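Werkstattbuch, 23. Juni 2020

So, wieder ein Tag am Trikotbeflocker und an der Torlinien-Elektronik, und ich schreibe das lieber gleich auf, sonst weiß am Donnerstag wieder keiner, welche Sensorleiste wir getauscht haben (ich auch nicht, das gebe ich zu).

Zuerst die Leiste: Der Prototyp von Altumex hängt jetzt am linken Pfosten vom Übungstor, Kabel hinten am Netzbügel entlang und mit Klett fest. Mulugeta hat mir vom Elfmeterpunkt Bälle draufgeschossen, 68 Stück laut Zähler, und 3 davon hat die Elektronik nicht als Tor gemeldet. Alle drei flach und ganz dicht am Pfosten! Das riecht für mich nach dem toten Winkel, den Piyumi schon beim Pokalspiel gegen Esteren im Verdacht hatte. Ich hab die unterste Diode dann 8 mm tiefer gesetzt, aber da war es schon spät und Mulugeta musste zum Training. Nachmessen also morgen.

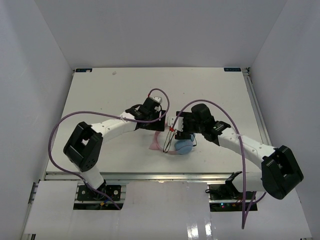 Zuletzt geändert: 23.06., 21:47 Uhr

Dann die Auswertung vom Testspiel in Plalau. Hashini hat die Laufdaten der Mittelfeldspieler durchgesehen und meint, die Westen verlieren das Signal immer auf der Tribünenseite, immer in derselben Ecke. Ich tippe aufs Blechdach, Zdzisław tippt auf die Antenne (wir haben um ein Spezi gewettet). Die Datei liegt im Ordner unter der Nummer 1603, bitte NICHT überschreiben, die Rohdaten gibt es nur einmal. Für die zweite Halbzeit fehlt noch der Abgleich mit dem Video, und bei unserem Sechser springt die Position einmal quer über den Platz, das wäre ein Weltrekord im Sprint gewesen.

Ashraful will vom Trainerteam wissen, ob die Zahlen überhaupt jemand in der Kabine anschaut. Gute Frage! Der Co-Trainer wollte bisher eigentlich nur Sprints und Ballverluste, auf einem Blatt, groß gedruckt. Bekommt er.
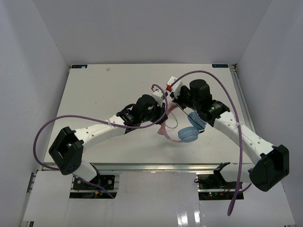

Zwei Arme, ein Kopfhörer

Noch offen:
- unterste Diode nachmessen, auch mit nassem Ball
- Ersatzakkus für die Westen, Piyumi fragt bei Mac an tSaoi nach der Lieferzeit
- Flockpresse: heizt links schlechter als rechts, die Acht auf dem Auswärtstrikot löst sich schon wieder
- Schlüssel vom Geräteraum zurück an Zdzisław

Am Übungstor bitte vorerst nichts abbauen, auch wenn die Jugend meckert. Sie können so lange auf das kleine Tor spielen, das ist mit dem Platzwart geklärt.

2 Kommentare · 3-mal geteilt

Kontakt · © 2020 Werkstatt Plalau · Nach oben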